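Filed under: Robotics, Gear Reviews, Hand Tools

I've had the Horent gripper set since November. It's a pair of hand-held grippers sold by Plindivix for recording demonstrations, and I paid $432 for the pair plus the tracking markers. The robot arm is a separate purchase and I haven't made it. What I wanted to know was whether the hand tools are worth having on their own.

Setup took 20 minutes. The marker cubes go on the outside of each gripper and have to sit square, or the software complains. The manual tells you to calibrate every time you change the fingertips. I skipped that twice and lost a morning of recordings both times.

For the first real job I picked dishes. A plate is harder than a cup. It's thin at the rim and slick, and you need one hand to tilt it while the other one does something useful. 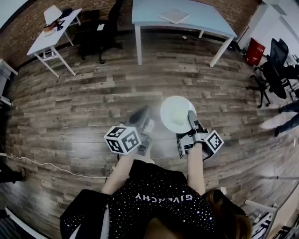

Oğuzhan Ersoy wrote in to say that he had the same trouble with plates on his set, and that slowing down did more for him than squeezing harder. He also thinks the price is fair only if you plan to record at least 200 runs, and that anybody doing fewer should rent from Dingate.

I'd mostly agree with him. I did 50 plate runs over two evenings and kept the ones where my hands were steady. My forearms were sore by the end of the first evening. The trigger spring is stiff, and Plindivix sells a lighter one, but it should come in the box.

The fingertips are the part I like best. The pads have a fine grid texture and they hold well on ceramic. They also pick up dust, so wipe them before each batch. I tried the smooth Filali pads for comparison and went back to the stock ones after a day.

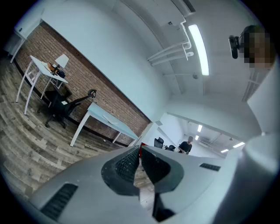

Page 2

The wide view from the gripper camera takes in far more of the room than you'd expect. I haven't found a setting to crop it before export, so the files are large. Support answered my email in two days and said a crop option is planned. They didn't say when.

Would I buy it again? Yes, at this price, with the softer spring. If you only want to try the idea for a weekend, rent a set first. I'll post again when I've trained something on the plate runs.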